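HOSP 275: Cold Food Service and Display
Hendness College, Department of Hospitality Studies
Handout for Unit 4: Wrapped Sandwiches and Other Chilled Hand-Held Items

Purpose of the unit

This unit covers the wrapping, labeling and shelving of chilled items that customers pick up and carry away. Students should read the handout before the practical session in the Millet Kitchen and bring a copy with them. The written portion of the unit is worth 70 points and draws on sections 1 through 4.

1. Choosing the wrap

Three kinds of packaging are stocked in the Millet Kitchen: clear film, folded paper and hinged boxes. Clear film is used for firm items of regular shape. Paper is used for rolls with a crust, which soften quickly under film. Boxes are reserved for anything with a loose topping or a dressing.

Film is cut from the wall dispenser before the food is brought to the bench. A sheet should be long enough to go once around the item with a generous overlap, and wide enough to leave free film at each end. Students who cut sheets too short tend to add a second piece, and the double layer hides the filling.

2. Closing the ends

A long item may be closed by folding the film flat beneath it or by gathering and twisting the film at the end. The flat fold stacks well in a tray. The twist is quicker and gives the customer a point at which to start opening the package, but it takes up room on the shelf and should be kept short.

Whichever closure is used, the film should be drawn firmly along the sides. Slack film creases, and creases catch the case lighting and make the contents harder to see. Excessive tension is also a fault, as it presses soft bread out of shape.

3. Color and the visible edge

Customers judge a wrapped item largely by its side. The layers should therefore run in clear bands, with the greens carried through to both ends where possible. A pale item with no visible filling sells poorly in a clear wrap, however good the filling may be.

The item below shows a thin line of green within a pale band, next to a strong orange. The film has been gathered into a small twisted tuft at the top and remains somewhat loose along the left side. Students should consider how each of these points bears on sections 1 and 2.
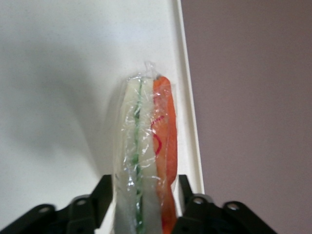
4. Shelving and rotation

Items are placed in the Levelov display case with the most colorful side toward the customer. New stock goes behind existing stock. Labels are applied to the back or the base and must not cover the filling — this applies to price labels as well as to ingredient labels.

Packages are lifted by the lower part of the body. They should not be picked up by the twist, which may loosen. Any package that has opened is removed from the case and recorded on the waste sheet. It is not rewrapped.

The case temperature is read and written down when service opens and again at 2:00 p.m. Readings outside the range posted on the case door are reported to the instructor before any further stock is added.

5. Preparation for the practical

Each student will wrap and shelve one tray of items. Hair must be covered and hand jewelry removed before entering the kitchen. Assigned reading is Davov Course Reader, page 46, together with the allergen chart posted beside the sinks. Students with a food allergy should inform the department office in advance so that a different filling can be arranged.

Last updated: September

Related handouts
Unit 3: Breads and Rolls for Cold Service
Unit 5: Salads in Hinged Boxes
Reading a Case Temperature Log
Allergen Labeling: Student Summary

Department of Hospitality Studies, Hendness College | Office extension 1787 | Copyright Hendness College | Back to top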